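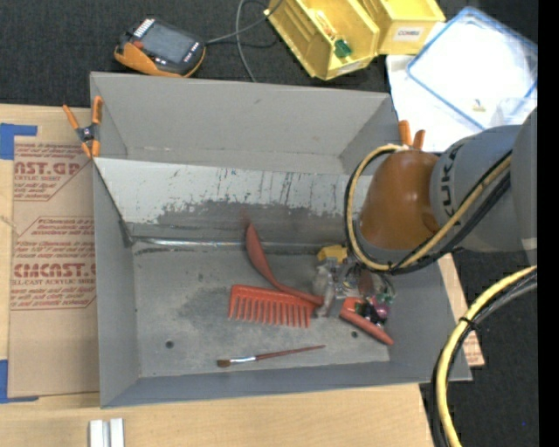 Figure 1 – Bras KUKA plongé dans un grand bac gris, sur un plateau en bois clair.

4. Suivre les votes de vos élus avec Osis

Votre compte est ouvert, votre commune est choisie : place à la partie la plus réjouissante du guide ! Dans ce chapitre, vous allez créer votre premier tableau de suivi, celui qui montre qui a voté quoi en séance et qui brillait par son absence. Les captures de texte reprennent la commune de Garncombe, dont les archives comptent 2 727 votes nominatifs. De quoi passer de belles soirées.

4.1 Créer un tableau de suivi

1. Dans le menu de gauche, ouvrez Tableaux, puis Nouveau tableau.
2. Donnez-lui un nom court (100 caractères au maximum, accents compris).
3. Choisissez l'assemblée. Si votre commune appartient à une intercommunalité, les deux conseils apparaissent l'un sous l'autre – prenez le bon, les noms se ressemblent souvent beaucoup.
4. Cochez les élus à suivre. Un tableau en accepte 20.
5. Cliquez sur Enregistrer. Le premier chargement prend parfois plusieurs minutes, et vous pouvez fermer l'onglet pendant ce temps.

Note : un élu qui a changé de groupe en cours de mandat figure une seule fois dans la liste. Son ancien groupe s'affiche en gris à côté de chaque vote concerné, et c'est vraiment une de nos fonctions préférées !

4.2 Lire les colonnes

Pour : vote favorable enregistré au procès-verbal.
Contre : vote défavorable.
Abst. : abstention déclarée.
Proc. : vote par procuration. Passez la souris sur la case pour voir qui portait le pouvoir.
– (tiret) : absence, excusée ou non.

Attention : un tiret ne dit rien du motif de l'absence. Avant de publier quoi que ce soit sur l'assiduité d'une personne, relisez le procès-verbal d'origine (icône feuille, en bout de ligne).

4.3 Recevoir les alertes

1. Ouvrez votre tableau et cliquez sur la cloche.
2. Choisissez le rythme : après chaque séance, ou un récapitulatif mensuel.
3. Ajoutez vos mots-clés (« voirie », « subvention », « cantine »...). Le pluriel est reconnu tout seul.
4. Indiquez l'heure d'envoi. Par défaut, le message part à 20 heures.
5. Validez avec le lien reçu par courriel.

Note : entre la fin juillet et septembre, beaucoup de conseils ne siègent pas. Une boîte vide à cette période est tout à fait normale, vos alertes restent actives.

4.4 Corriger une erreur

Vous avez repéré un vote mal attribué ? Bravo, et merci d'avance ! Cliquez sur Signaler, collez le passage du procès-verbal et précisez la page. Areti Koutsoukos et Michalis Michailidis relisent tous les signalements, et la ligne porte la mention « en vérification » jusqu'à leur réponse.

Attention : le bouton Signaler sert aux erreurs de saisie. Les désaccords avec un vote, même très argumentés, ont leur place dans l'espace Discussion du tableau.

4.5 Exporter vers Azimi

1. Dans le tableau, ouvrez Partager, puis Exporter.
2. Sélectionnez le format Azimi.
3. Laissez cochée la case Conserver les sources : chaque vote garde ainsi son lien vers le procès-verbal.
4. Importez le fichier dans Azimi depuis la page d'accueil.

Si les accents s'affichent mal après l'import, recommencez l'étape 2 en choisissant l'encodage UTF-8. Les fichiers venant de l'ancien module Grendeck doivent d'abord être convertis, voir le chapitre 7.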